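A robot can be very strong and still not know that you are standing next to it. For this reason, people who work with robots have rules. Some rules are for the robot, and some are for the people. This page explains the most important ones.

# Why Do Robots Need Rules?

Think about the rules you have in your school. You do not run in the hallway. You wait for your turn. These rules exist so that many people can share one place and go home without a bump on the head.

A robot arm also shares a place with people. It has motors inside, and motors do not get tired. If you push a friend by mistake, your friend says "Ouch!" and you stop. A simple robot arm does not hear "Ouch." It continues to do what its program says, until something tells it to stop.

## What is a standard?

A **standard** is a rule that many people agreed on and wrote down. Experts from different countries meet, talk for a long time, and decide how a thing should be made or used. You use standards every day. The plug of your lamp fits in the wall of your bedroom and also in the wall of your grandmother's kitchen. That is a standard at work.

Robots have standards too. They tell the builders what dangers to look for, how a stop button should work, and what must be tested before people may come close. A standard can be a long document with many difficult words. So every workplace also makes its own short list, in words that all people there can remember.

## Our list at Welline

In our building we have a short list of rules on the wall of each robot room. The one in the Matheson room goes like this:

1. **Know where the stop button is.** Before you start, point to it with your finger. It is big so that you can hit it quickly.
2. **Say it aloud.** Before the robot moves, the operator says "Moving!" and waits until all the others answer.
3. **Start slow.** A new movement is always tried first at the slowest speed.
4. **Keep loose things away.** Long hair is tied. Scarves and necklaces stay in the locker.
5. **Hands near the robot only when it is agreed.** Sometimes a person must put a thing in its place on the table. The operator has to know about it first.
6. **Write down what went wrong.** Also the small things. A bottle that fell on the floor is a small thing, but we want to know why it fell.

Rule 6 is the one that visitors find strange. In our notebook there are now 913 notes, and most of them are very boring. When it reaches 1,000 we will have a cake.

## How hard may a robot squeeze?

Try this at home. Take an empty plastic bottle and hold it softly. Now squeeze a little more. At some moment the plastic bends and makes a cracking noise. Your fingers feel it, and your brain says "enough."

A robot hand needs help with this. Engineers can give it sensors, which are small parts that measure a push, and they can set a limit in the program. When the push is bigger than the limit, the hand must stop closing. A limit like this protects the bottle. It can also protect a finger that is in the wrong place, but we do not trust in only one protection. That is why we have the limit, the stop button and the rule about hands, all 3 together.

## Robots and people at one table

Older factory robots often work behind a fence, and the rule is easy: when the gate opens, the robot stops. At a shared table there is no fence, so the people must agree more things before they begin. Who is the operator? Who may touch the objects? Which word means stop?

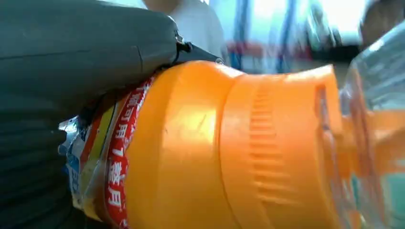
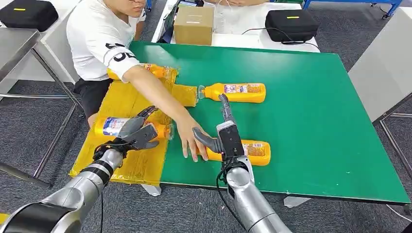
*Bottles and robot hands close together.*

**Welline Robot Safety Team, Learning Pages for Young Visitors**

## Make your own rules

Choose one machine in your home, for example the blender or the washing machine. Ask an adult to look at it with you, and keep it switched off. Then write a list for it. What could hurt a person? How do you stop it? Who is allowed to use it?

Read your list to your family. If they do not understand a rule, write it again with shorter words. We had to do this with rule 5 too.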